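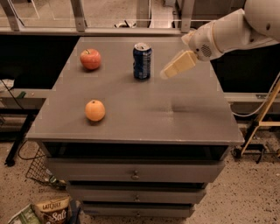 4.2 Working beside the arm at the sorting table

The Rerano arm now does the repeat picking. Your shift moves from handling items to staging them, watching the run and clearing stops.

1. Place fruit and cans on the gray tabletop with space between them. Stand cans upright.

2. Keep the drawers closed during a run. An open drawer puts your hands under the arm's path.

3. Select the item list on the panel. Packs of snacks are not on the Bestitz list yet -- pick those by hand.

4. Step back from the table and press Start.

5. If the gripper misses the same item 3 times, the run stops. Press Hold, move the item, then press Resume.

CAUTION: Do not reach past the gripper to straighten a can, even when the arm is still. Press Hold first.

NOTE: Stops are logged by table, not by operator. Pickers who moved over from the Pisitz line in November keep their grade and break times.

6. At 1000 picks the panel asks for a gripper check. Wipe the gripper and enter code 688.

Send questions about shift duties to Siu-ming Tang, extension 1753. For faults, see section 4.3.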